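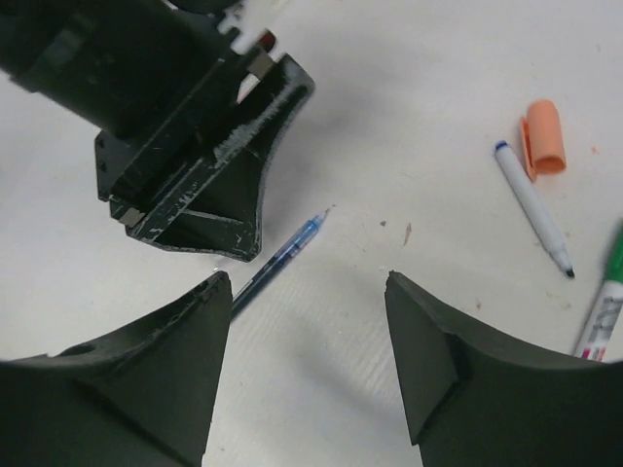 R. Hettiarachchi
Workshop organizer, Sildale Drawing Room

The Big Pen Sort: a gallery from the white table

A ballpoint with its blue refill showing, a white marker with a blue end and its tip out in the air, an orange cap on its side, and a green-capped one just coming in at the right.

Every August, when the summer drawing groups have finished and the fall ones haven't started, I clear a white table in Room 316 and go through everything we write and color with. I look forward to it more than I probably should. There is coffee, the windows get opened (the one by the sink needs a good shove), and for most of a morning I get to handle pens and call it work.

The table deserves a word of its own. It came to us from the old school at Skamutthorpe when they were clearing out, and we have had it for nearly 20 years. It has the scuffs and little brown specks you would expect, and I have gone at them with every kind of cleaner, including one that took the shine off my watch. I've made my peace with them now. White is still the best thing to sort on, as you can see the color of a cap from across the room and a clear pen doesn't vanish the way it does on a brown desk.

I do love a see-through pen, I have to say. You can check the ink by holding it up to the window, and that saves a lot of scribbling. Ballpoints go into the tall jar by the sign-in book, and people walk off with them, and other people leave theirs behind, so the jar stays more or less full all year without anyone buying a thing.

Markers are where the morning goes. A marker with its cap off gets tried right away on the back of an old poster – three good strokes, then a little circle. If the line comes out strong, it gets a cap and goes in the tray. If it comes out thin and streaky, I put a cap on anyway and stand it tip down in a mug until after lunch, which brings back more of them than you'd think! Anything still scratchy by then goes in the bag. Last summer the bag had 37 in it, and I felt every one of them, especially the purples.

Caps with no marker are kept. I know how that sounds. They live in a cookie tin on the second shelf, and when somebody turns up at the end of a class with a bare marker and a guilty face, we go to the tin together and find something that fits. It doesn't have to match. We have had greens wearing brown and reds wearing yellow, and the little ones seem to like those best. The grown-ups in the evening group are a good deal fussier, so their tray gets the matching pairs and I keep the odd couples for the mornings.

For anyone thinking of doing the same at home, I'd say start with the whole lot in a heap and pull out the ballpoints first. After that it is easier to go by thickness than by color, because a thick cap will sit on a thin marker and look perfectly all right and let the air in all winter. I learned that with a set of light blues I had been saving for a mural of the harbor. Lay the markers flat once they're capped, too, or at least that is how we do it, and the two-color ones seem happier for it.

The trays are the shallow Truvero kind with the divider that slides. One has lost its divider, and a folded cereal box does the job very nicely. Labels are on masking tape, in my handwriting, so please ask if you can't read one. The tray that looks as if it says "fat reds" does say "fat reds."

If you have markers at home that you've stopped using, we'd be glad of them, any color and any brand, with caps or without. Drop them in the basket inside the front door any time before four in the afternoon. Oranges are especially welcome, as we seem to go through them faster than anything else once the leaves turn and everybody wants to draw pumpkins.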